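Fruit Print Oilcloth by the Yard – Lolten Home

Glossy, wipeable, covered in fruit, and yes, we cut it to whatever length you ask for.

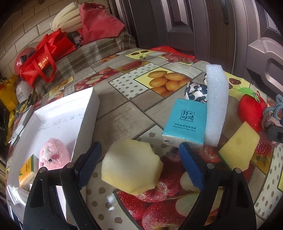
I started selling this cloth because I got tired of babying my own table. I had a nice linen one for years and I spent every meal watching people's glasses. Then I put a length of fruit oilcloth on the kitchen table, meaning to leave it there for a weekend, and it's been on ever since. We eat on it, the kids do glue on it, I wrap parcels on it, and at 10 at night I wipe it down and go to bed. That's the whole routine!

The pattern is the cheerful sort. If your kitchen is all gray and white it will wake things up, and if your kitchen is already busy (mine is) it somehow fits in with the rest of the clutter. Crumbs don't show much either, which I count as a feature.

How to clean it

A soft sponge and warm water with a drop of dish soap does nearly everything. Please don't use the scratchy green side of a scrubber – it dulls the shine and there's no getting it back. For crayon I rub a little cooking oil on with a tissue, then go over it with soapy water. Tomato sauce and turmeric should come off right away, don't leave them till morning. No washing machine, no dryer, no iron.

About those creases

It ships folded if you order 2 yards or less, and rolled on a tube if you order more. Folded pieces arrive with lines in them. Lay the cloth out in a warm room for a day or so, or run a hair dryer on low over the back, and they relax. I've had a couple of emails from people who thought theirs was faulty on the first evening, so give it a little time.

Which one to get

We carry the fruit print in two weights. Dernetti is the lighter one, nice and drapey, good for a small kitchen table or for lining shelves and drawers. Trirniner is heavier with a soft backing, and that's what I'd pick for a craft table or anywhere with boxes and toys being dragged across it all day. It hangs a bit stiffer at the corners, so if you have a round table, go with Dernetti.

Measure your tabletop and add the overhang you want on each side. I like a short one, because little hands pull on long ones. You can trim the edge with ordinary kitchen scissors and it won't fray, no hemming needed.

Clips are sold separately. The Janssen ones grip well on a thick tabletop, and I use four.

Item no. 2356 (Dernetti 238, Trirniner 410)
Sold by the yard, cut in one continuous piece
Cut lengths can't be returned, so order a swatch first if you're unsure about the colors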